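Handout 3: Assessing a hand-held gripper kit
Automation Equipment Selection, Flandport campus
Prepared by Ona Sepp. Bench work with Alby Bolger.
Oct 26, 2023

Read this before the bench session. It covers the Flukar hand-held gripper, which is one of two kits we are comparing for the teaching lab. The other is the Ovudance, covered in Handout 4. You will write a short recommendation on one of them, so take notes as you go.

1. What is being offered

Flukar sells the gripper as a kit through the distributor Khalaf. The quoted price is $1,067 per unit before tax, with a 60-day return period. The quote covers the gripper, one pair of fingers, the camera mount and a bag of spare fasteners. It does not cover the camera, the memory card or any software licence. Those go on a separate line in your costing, and several people left them out last January.

The kit is meant for recording demonstrations. A person holds the gripper, carries out a task by hand, and the recording is used later to train a robot arm. For our purposes the important point is that the camera travels with the fingers. Whatever the camera can see of the work is all the arm will have to go on.

2. The bench task

The task is to approach a power strip lying on a plain white table, take hold of it and set it down again at a different angle. We chose a power strip for a few reasons. It is long compared with the opening of the fingers, so the operator has to choose where to grip. It is also white on white, which is hard on any vision system. Leave the strip unplugged for the whole session.

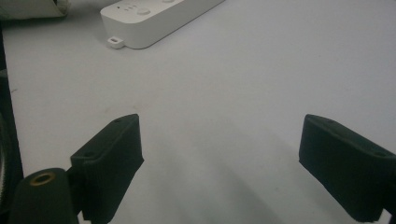

Start each run with the fingers open and well back from the strip. Hold still for a moment, then move in at a steady pace. Alby's advice is to keep your elbow close to your side on the approach, as the kit gets heavy by the end of a session and the wrist starts to droop. Each group does 19 runs. Swap operators when your hand gets tired and write down the run number at which you swapped.

If you bump the table or drop the strip, finish the run anyway and mark it in the log. Do not delete it. A kit that produces a lot of spoiled runs is telling you something about its handling, and that belongs in your report.

3. Fingers and fasteners

The fingers are the part most likely to wear, so look at them closely. On this kit each finger has screw holes in its upper face. Check that the screws you are given fit the holes properly and do not bind. Note how long it takes to change a pair of fingers, including the time spent looking for the right driver.
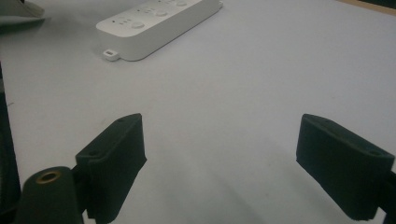

Figure 2. Fingers open, power strip beyond their reach. The brass-coloured insert is at lower left.

Threaded inserts are worth a line in your report. A screw driven straight into plastic will hold for a while, but the thread suffers each time it is taken out. An insert stands up better to repeated assembly, and in a teaching lab everything gets taken apart. Look over the kit and list which joints have inserts and which do not. We asked Khalaf for replacement finger prices and will pass them on when they arrive.

4. What the camera sees

Both fingers should stay in view at all times. Check this in your own recordings, at the start of a run and again when the fingers close. Then look at the target. Ask whether you could tell which end of the strip is which, and whether its edges separate clearly from the table. Shadows from the fingers fall on the work surface and can hide a pale edge, so try a run with the overhead lights off and the window blinds up.

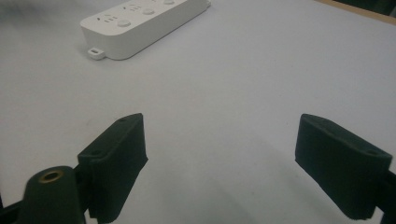 Figure 3. A lower, closer view across the table. The mounting tab on the power strip points toward the lower left.

Focus also matters. Note any softness along the finger edges and say whether you think it would affect the result. Opinions are fine here as long as you say what you based them on.

5. What to hand in

Two pages at most, plus your run log. Include the full cost of one working station, your notes on handling and fasteners, and your comments on the view from the camera. Finish with a plain recommendation: buy, do not buy, or ask the distributor for changes first. If you choose the last one, list the changes.

Groups of 3 share one log, but each person writes their own report. Questions about the bench go to Alby, and questions about marking go to Ona.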